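Seven months of dating apps, what I learned (not much)

Quick one tonight, it's 16:45 and I have to leave at half past five to meet somebody. Yes, a date. Yes, from the app. I'll get to it.

So I promised Gleice I would write this up after I whined to her on the phone for most of a lunch break. She's been married since forever and treats my dating life like a TV show she's behind on. Wants recaps. Fine Gleice, recap.

I joined Jiseo back when my roommate moved out and the apartment got too quiet. Never done an app before. Filled in the profile in one go on the bus, spelled my own job wrong, left it wrong for three weeks. Got 87 matches that first month, which sounds great until you see how many of them ever typed a word. Most people just collect. I did it too. You swipe at the sink, you swipe in line for coffee, you forget the whole thing by dinner.

The messages thing

Everybody says don't open with hey. I opened with hey plenty. Got answers. Also wrote long clever openers about something in their photos and got nothing, zip. The only thing that made any difference for me was asking to meet early. Like within the first few days. The longer we typed the more I made up a person in my head, and then the real one walks in and has a different voice and it's weird for both of us.

Worst case was a guy I wrote to for almost all of December. Good morning texts, good night texts, the works. I knew his dog's vet schedule. Met him at Modon (the noodle place, go on a weeknight) and we had nothing to say by the time the food came. Nothing! We both looked so relieved when the check landed. I still think about the dog.
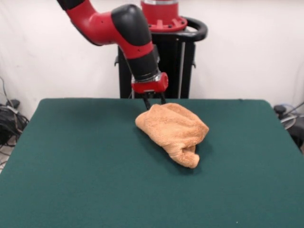

Types, and why I gave up on mine

I had a list. Tall, reads, doesn't talk about work, likes hot food. Luana read it over my shoulder and said that's your ex. It was my ex. Down to the hot food.

So I tried saying yes to people off the list. Osvaldo was one, and he said I can use his name so hi Osvaldo. Shorter than me, talks about work constantly, thinks black pepper is spicy. We went out four times and laughed the entire time and then both sort of figured out we were friends. He came to my birthday. He's bringing the folding chairs to the next one too, he just doesn't know yet.

I don't have a big theory from this. My sister sends me articles about what men want and what women want and who's attracted to who, and maybe it's all true on average, but I've never been on a date with an average. I've been on a date with a man who brought his own salt.

Things I do now

Not rules, just what I do.

I meet for coffee or a walk the first time. Dinner is too long if it's bad and you can't leave before the noodles.

I tell one person where I'll be. Usually Busisiwe, becuase she answers her phone. 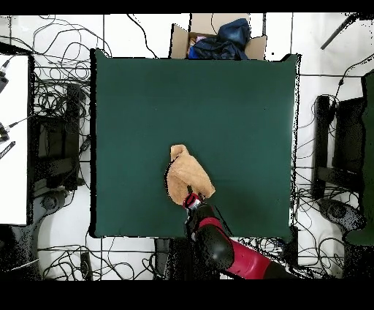 I don't look up their whole life beforehand. Did that once and had to fake surprise at every single thing he told me. Exhausting. I'm a bad actress.

I say it straight if I'm not feeling it. Two lines, next morning, kind. I used to just fade out and then I got faded on, three times in a row, and it stung way more than I expected. A clear no is so much nicer to get. You're annoyed for an hour and then you eat lunch.

And I take weeks off. Delete it off the phone, not the account, just the app. Last time I was off for 40 days and didn't miss it till a rainy Tuesday when everyone I knew was busy.

What about tonight

His name's Anselmo. We've traded maybe ten messages, that's all I let myself do. He's picked Skukinwood, the park with the loop path, and he's bringing a thermos. I liked that he asked if I take sugar. I don't know what he does for work and I didn't ask. He might be on the list, might be way off it.

I'm wearing the green sweater. Luana voted for the blue one but the blue one has a soup thing going on at the cuff and theres no time to wash it.

OK it's later than I thought. Shoes. Recap when I'm back Gleice, keep your phone on.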